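Kerslake Picture Book Shelf: read me first

Hello and welcome! You've found the Kerslake Picture Book Shelf, a collection of notes on books for children aged roughly two to eight, written by the grown-ups who read them aloud and (wherever we could manage it) by the children who listened. There are 2418 entries in this release. It began as a list on the back of a reading group register in Eltstead and it has got rather out of hand, in the nicest possible way.

Please use it! Pick bedtime books with it, plan a story session, build a little recommender, settle an argument over whether bear books are better than duck books. All we ask is that you read this page before you do, as a few of the columns don't mean quite what you'd expect.

What's in it

Each entry is one reading of one book to one child or one group. If the same book was read in two different homes, it has two entries, and they often disagree wildly, and we love that. Please don't average them away before you've had a look. Some of the best notes in the collection come from a book that one family read every night for a month and another gave up on at page four.

The main file is a plain table, one row per reading, with these columns:

entry: a number, never reused, even when an entry is taken out
title: as printed on the cover, subtitles included
maker: author and illustrator together, in the order the cover gives them
listeners: "one", "few" or "class"
age_band: 2-3, 4-5 or 6-8, for the youngest listener
minutes: how long the reading took, with interruptions
again: whether anyone asked for it again on the same day (yes, no, or blank)
joins_in: whether there's a refrain or a noise that listeners can shout
voices: how many different voices the reader ended up doing
scary: none, a bit, or hid
reader_note: free text from the adult
listener_note: free text from the child, written down word for word

Do spend some time in listener_note. It's the heart of the whole thing. Spellings there are the adult's, but the words are the child's, and we leave them alone. One entry says only "the moon was too slow" and I think of it every time I read that book.

How the readings were gathered

Families and playgroups in Eltstead filled in a paper slip after reading. Slips went into the box by the library door, and they were typed up in the evenings by Heather Waaka and Elsie Ormsby, with Angus Kingi checking titles against the covers. The older slips had no place for the age of the listener, so where we couldn't find out, age_band is blank. Blank means we don't know. It doesn't mean the book suits everyone.

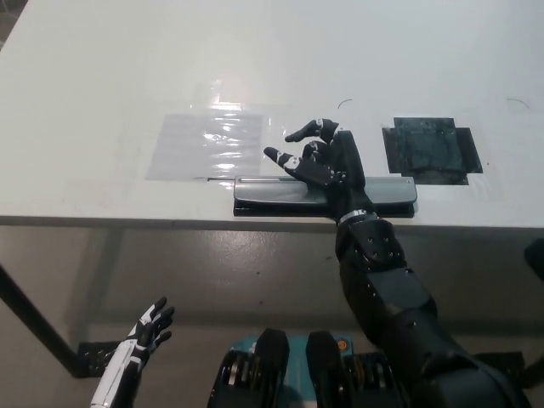 We changed the slip twice, so there are 3 versions in all, and the column slip_version tells you which one a row came from. Version 1 asked "Did they like it?" and nearly everyone wrote yes, bless them. Version 2 swapped that for "Did they ask for it again?" and suddenly we had something worth sorting by! Version 3 added the voices and scary columns after Ruby-Lee Pirihi pointed out that these were the two things she always wanted to know before starting a book at bedtime. If you're comparing books on again, leave out version 1 rows. They're all blank in that column anyway, but some tools turn blanks into "no" when they load the file, and a lot of lovely books come out looking very unloved.

The minutes column is the wobbliest of the lot. Some readers started the clock when they opened the cover, others when everyone had finally sat down. There's an entry at fifty-one minutes for a board book. It's real. There was a nosebleed.

Getting started

The table opens in any spreadsheet. Choose UTF-8 when it asks, or the macrons and accents in people's names will go to mush. Commas inside the notes are wrapped in quotation marks, and there are line breaks inside some of the longer ones, so count entries by the entry number and ignore the line count.

If you'd like a quick first go, filter for joins_in = yes, listeners = class and again = yes. You'll get a cracking list for a noisy afternoon. For the opposite mood, try listeners = one, voices of 2 or fewer, scary = none, and sort by minutes. Tamsin Harawira uses that one for her twins and swears by it.

There's also a small companion file, pairs, which lists books that readers thought went well together. "Read this one after that one" is the whole idea. It's a bit patchy (lots of bears, very few trains) but a real pleasure to browse.

Who said what

Notes are signed with a household code, and the codes are the same all the way through, so you can follow one family's taste from the first board books up to the chapter-ish ones. I really recommend doing this. Household Zomosholm, the only one that chose its own code, starts out with nothing but diggers and ends up deep in a run of poetry, and the reader_note entries along the way are a joy.

We removed children's names from both note columns and put [child] in their place. Pets' names stay in. If you spot a child's name we missed, please tell us straight away and don't repost the row.

Free copies and gifts

Some of the books were sent to us by publishers or given by authors who live nearby. The column source says "bought", "borrowed" or "given". Nobody was paid to read anything, and a given book got exactly the same slip as a borrowed one, but you ought to be able to check for yourself. Given books do have slightly longer notes, I suspect from good manners.

Things it won't do well

Nearly every reading was in English. We have a handful in te reo Māori and a few that switch between the two, marked in the language column, and they deserve far more company than they've got. If your home reads in another language, we'd be so happy to have your slips.

Books that are out of print are in here right beside new ones, and we don't track what's still in the shops. You may fall for something you can only find second-hand. Sorry in advance!

Entries are from people who like reading aloud enough to fill in a slip afterwards. Keep that in mind before you say anything about what children in general enjoy.

There are no stars or scores, and we won't be adding them. People ask every time. The again column and the notes will take you further, and they're much more fun to read.

Files in this release

readings.csv, the main table
pairs.csv, books that go well together
slips.pdf, blank copies of all the slip versions, ready to print
changes.txt, what moved and why
codes.txt, every short value and its meaning

Changes since the last release

Two picture books with the same title had been folded into one, and they're now apart again. Thank you to everyone who wrote in puzzled that a book about a whale had so many notes about a hat.

The scary value "hid" used to be split into "hid behind sofa" and "hid elsewhere". We've merged them. The detail is still there in reader_note if you want it, and some of you clearly do.

Wordless books now have a value of "told" in the new column text, so they no longer drop out when you sort by length. They were some of our most asked-for books and it was a shame to lose them.

Coming in March

Audiobooks, at last. Elsie is working on a separate slip for them, as half of our questions make no sense when the reader is a speaker on the kitchen shelf. They'll live in their own file and won't be mixed into readings.csv.

We're also hoping to take in the slips from the Sestano playgroup, who have been keeping their own version with drawings. We haven't worked out how to put a drawing in a column. Suggestions very welcome.

Adding your own

Print a slip, read a book, fill it in while the child is still talking about it. The notes written the next morning are never as good. Short is fine. "Laughed at the goat, then cried about the goat" is a perfect entry. Drop it in the box at Eltstead library or type it straight into the blank table and send it over, and one of us will write back.

Corrections are just as welcome as new slips. Give the entry number, the column and what it ought to say. Angus does these in batches, so yours may take a little while to show up.

Using and sharing

You may copy, share and adapt the tables for anything that isn't for sale. Please credit the Kerslake Picture Book Shelf and say which release you used. The notes belong to the families who wrote them, so quote a line or two by all means, but ask us before you print a whole page of them.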